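3.2 How people really measure a spoonful

I'll admit I came to this part of the study with a grudge. My own grandmother's recipes are full of "a spoon of this" and "a good spoon of that," and I have ruined more than one batch of pickles trying to guess which spoon she meant. So when we sat down to plan the Harkbridge survey, I pushed hard for a whole block of questions on spoons, and my co-authors were kind enough to let me have it.

We mailed out 3000 forms in June and got 763 back, which made me very happy (I had bet on 500). The first question was simple: when a recipe asks for a teaspoon of salt, what do you reach for? We left a blank line for the answer instead of a row of boxes, and I'm so glad we did, because people wrote all over the margins. They told us about the spoon that came free with the cough syrup, the one with the bent neck, the one that lives in the sugar jar and must never be used for anything else.

Figure 4. A spoon kept in a cup.
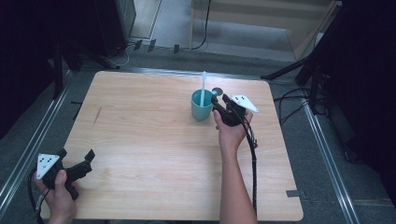

Where the spoon is kept turned out to matter more than I expected. Cooks who keep one within arm's reach of the stove tend to use that same spoon for everything, and over the years it becomes their private unit. Ask them for a teaspoon and you get their teaspoon – steady from one day to the next, but often a good deal bigger or smaller than the printed one. Cooks who keep their spoons in a drawer grab whatever is on top, and their amounts wander.

We followed up with home visits in Kotitmont and asked each cook to measure out salt, flour and dried mint the way they would on a normal evening. I loved these visits! I also drank far too much tea. Salt was the steadiest of the lot. Flour was a mess, mostly on account of heaping, and I want to come back to heaping in Section 4, where we compare our weights with the older Shboul tables.

One warning before I move on. The Shboul tables assume a level spoon throughout, and they were put together from 300 written recipes without anybody watching a cook at work. I still think they are useful – I have used them myself for years – but a written teaspoon and a kitchen teaspoon should be kept in separate columns, and that is how we have set up Table 2.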